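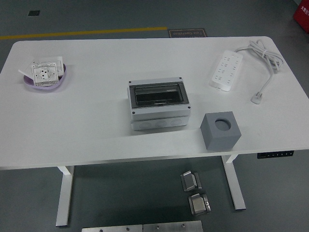 Electrical odds and ends on the sorting desk at the Rernlow Street shed.

Home News Opening hours What we take Past issues Contact

Electrical fittings: what we take and what we don't

Thursday, October 7, 2021

Electrical fittings are the part of the shed we get asked about most, and the rules changed in May, so it is worth setting them out again. They cover anything meant to be wired into a house or shed, plus power boards and extension leads. Lamps, kettles, toasters and the rest still go through the appliance bench on Saturdays and are not affected.

Fittings are now looked over at the desk near the roller door before they go anywhere else. It is one of the height-adjustable ones that came out of the Wenitel office when it closed. The buttons are under the front edge on the right. Please put it back to standing height when you finish, as the next person usually has their hands full.

Wall plates and power points

Wall plates are welcome if the face is whole and the screws or clips are with them. Small parts go in the purple oval tray on the desk and should stay there until they have been bagged and labelled. If the plate came with packaging or an instruction slip, leave it in. A paper slip with the model number on it saves us a lot of looking up, and people buying a replacement plate nearly always want to match what is already on the wall.

We get a good many socket panels with slot patterns that are not the Australian one. They come back in suitcases or arrive with things ordered online. We can't sell these for use in a house here. They go in the crate marked Props and Teaching, where the high school and the theatre group have first pick. Please don't throw them out. The theatre group used 31 of them last year for one set.

Plates that are cracked, scorched, painted over or have a piece of the old cable still attached are not wanted. The scrap metal bay at the transfer station will take the cable on its own.

Distribution boxes

Plastic enclosures are slow to arrive and quick to leave. The grey one at the head of this item is the usual sort, with a tinted see-through cover on top and three round knockouts along the front. An enclosure with no breakers in it is what we prefer. We do not sell second-hand breakers at all, whatever their age, and if a box turns up with breakers fitted we will ask you to take them out or we will send them to e-waste.

A few things to check before you bring one in:

- The cover opens, closes and stays closed.
- The hinge is not split.
- The lid screws are present. Odd screws are fine if they fit.
- Knockouts are unbroken, or come with a gland or plug for each hole.

Plenty of these boxes are sold for jobs that have nothing to do with mains power. They get used for irrigation controllers, for model railways and as weather covers for a bit of gear on a fence post. For those jobs a missing knockout does not matter much and we will mark the price down. The standard price is $4 for a small box and $7 for a larger one.

Anyone who wants one for fixed wiring at home will need a licensed electrician to do the work, and it is worth asking first whether they will fit a second-hand enclosure. Some will and some won't.

Power boards

Power boards must be tested and tagged before they are sold. That happens on the first Tuesday of the month, so a board left with us today may not be on the shelf for several weeks. Boards without a plug, with a taped lead or with a loose switch are not tested and go straight to e-waste. It costs us more to test them than they bring in.

Please do not plug in an untested board at the sorting desk, even for a minute to charge a phone. There are two tagged outlets on the back wall.

Parts we can't name

Every week there are pieces that plainly belong to something, such as a grey block with a round hole in the top, or a bracket with no screws. They go on the Unknown shelf for one month with a number. If you recognise something, write what it is on the card beside it. After a month the plastic goes to the Juhl recycling run and the metal goes to scrap. The shelf was getting out of hand before winter and 53 pieces were cleared in one afternoon, so the month is now a firm limit.

Sales and stock

Fittings brought in $1035 in the year to June, up on the year before, with wall plates making up most of it. There are more than 2000 small items in the drawers at present and a good share of those are light switches of a pattern hardly anyone asks for. Until the end of the month switches are 20 cents each, or fill a margarine tub for $3. Bring your own tub.

We are short of the following:

- double power point faces, white
- blank plates, any size
- weatherproof enclosures with a clear or tinted lid
- mounting blocks, white or cream
- cable clips in unopened packets

We have enough telephone sockets and TV aerial plates and are not taking any more of either for now.

Dropping off

Wonia drop-offs are on Wednesday from 9 to 12 and Saturday from 8.30 to 2, at the roller door on Rernlow Street. Park in the marked bays and not across the bakery driveway. Fittings can be left in a bag or a box with your name on it if there is a queue, but don't leave them outside the gate after hours - two boxes were rained on in May and the lot had to go to e-waste.

If you have a whole houseful of fittings from a renovation, ring ahead and we will set aside the desk for you. It helps if the plates are in one bag and the screws in another.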